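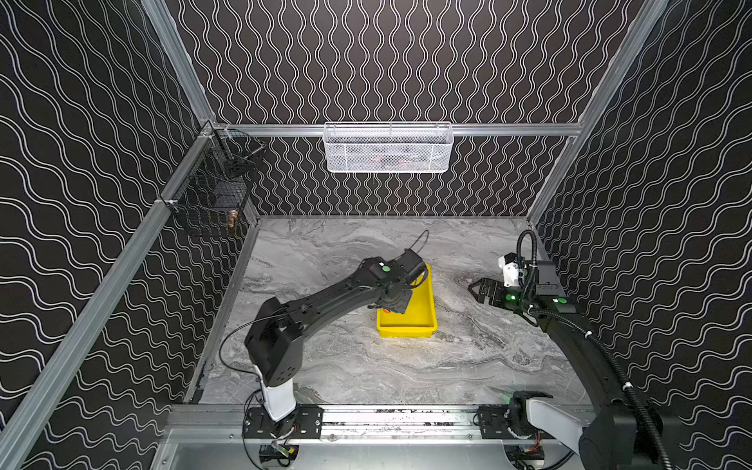 How to Tighten and Repair Loose Door and Cabinet Hinges

Resident Maintenance Guide 9
Undham Residential Services
Revised 4/15/24

This guide explains how residents of Undham properties may correct a loose hinge on an interior door or a kitchen or bathroom cabinet. It applies to apartments in the Preten and Nero buildings. Entry doors, fire doors, and any door fitted with an automatic closer are excluded and must be reported to the Maintenance Office.

Residents are not required to carry out this work. A repair request may be submitted at any time, and no charge is made for normal wear.

Before You Begin

Open and close the door slowly and watch the hinges as it moves. A loose hinge will usually shift slightly away from the frame when the door is pulled. Other common signs are a door that rubs at the top corner on the latch side, a latch that no longer meets the strike plate, or a cabinet door that hangs lower than the one beside it.

Check that the hinge itself is sound. If the metal is bent or cracked, or if the pin is badly worn, tightening the screws will not correct the problem and the hinge must be replaced.

Do not plane or sand the edge of a door that sticks. In most apartments the door sticks because the top hinge has loosened, and a door that has been cut down will leave a gap once the hinge is repaired. The cost of a replacement interior door is $200, and it is charged to the resident where a door has been altered without permission.

What You Will Need

A hand screwdriver that fits the screws
A door wedge or a folded magazine
Wood glue
Wooden toothpicks or matchsticks with the heads removed
A utility knife
A damp cloth
A pencil

Power drivers are not recommended. The frames in the Nero building are softwood, and the screw holes are easily stripped.

Choosing the Screwdriver

Most interior door hinges are fastened with No. 2 Phillips screws. Some older cabinets in the Preten building still have slotted screws. Place the tip in the screw head and turn it gently before applying any force. The tip should fill the recess and should not rock from side to side. If it rises out of the recess under light pressure, it is the wrong size or is worn, and a different screwdriver should be used.

Residents who do not own a suitable screwdriver may borrow one from the front desk of either building. The loan is for one day and is recorded under the apartment number.
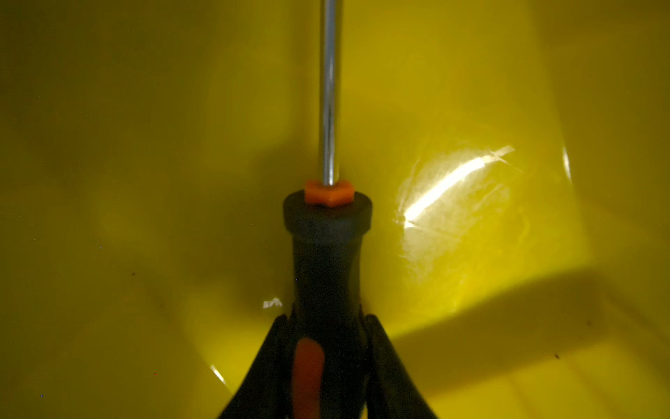
Keep the screwdriver in line with the screw at all times. Where a cabinet wall or shelf makes this difficult, use a shorter screwdriver and leave the longer one for the door hinges. Working at an angle damages the screw head, and a damaged screw is much harder to remove than a loose one.

Tightening a Door Hinge

1. Open the door halfway and slide the wedge under the outer corner until it takes the weight of the door. The door should not be lifted, only supported.

2. Begin with the top hinge. Tighten the screws on the frame side first, then those on the door side.

3. Turn each screw until it is firm and stop. Further turning may strip the wood.

4. Repeat for the remaining hinges, working downward.

5. Remove the wedge and test the door. It should close without rubbing, and the latch should click into the strike plate without the door being lifted or pushed.

If a screw continues to turn and never becomes firm, the hole has been stripped. Proceed to the next section.

Repairing a Stripped Screw Hole

Support the door with the wedge as before. Remove the screw from the stripped hole only, and leave the other screws in that hinge in place. If every screw in a hinge is stripped, stop and submit a repair request. The door may drop when the hinge comes free, and a second person is needed to hold it.

On doors, the hinge leaf covers the hole except where the screw passes through, and the repair can be made through that opening.

1. Dip the end of a toothpick in wood glue and push it into the hole as far as it will go. Add more toothpicks until the hole is tightly packed.

2. Score the toothpicks with the utility knife where they meet the surface and snap them off. Cut away from the hand that is steadying the hinge.

3. Wipe off any glue on the metal with the damp cloth.

4. Allow the glue to dry overnight. Leave the door open and supported during this time, and keep children and pets away from it.

5. Drive the original screw back into the hole by hand. It should meet firm resistance after the first few turns.

Do not substitute a longer screw on a cabinet. The side panels are thin, and a longer screw may come through on the other side.

Adjusting a Cabinet Hinge

The concealed hinges installed in the Nero kitchens have two screws on the arm inside the cabinet. The one nearer the door moves it left or right. The one farther back holds the arm to the mounting plate and allows the door to move in or out. Height is set by the screws that fix the plate to the cabinet side.

Before turning any screw, mark the present position of the plate with a pencil. Adjust both hinges on a door by the same amount, a quarter turn at a time, and close the door after each change to check the gap. When the gap is even from top to bottom, confirm that the rear screws are tight.

Cabinets in the Preten building have plain butt hinges, which cannot be adjusted. Follow the instructions for door hinges.

Squeaking Hinges

A hinge that is firm but noisy needs only lubrication. Rub a little petroleum jelly or candle wax on the pin and move the door back and forth several times. Cooking oil should not be used, as it becomes sticky and collects dust.

When to Contact the Maintenance Office

Submit Form 279 if the frame is split, if the hinge is bent, if the door has dropped enough to mark the floor, or if the same hinge loosens again within a month. Complaints of sticking doors are common in February, when the heating has been running for some time, and residents should allow extra time for a visit during that month.

Forms may be left at the front desk or in the box beside the mailroom. Please write the apartment number and state which door is affected.

Questions about this guide should be addressed to Ghizlane Lahlou, Resident Services. Requests for hinges, screws, or other replacement parts should be addressed to Hrvoje Kolev, Maintenance Office.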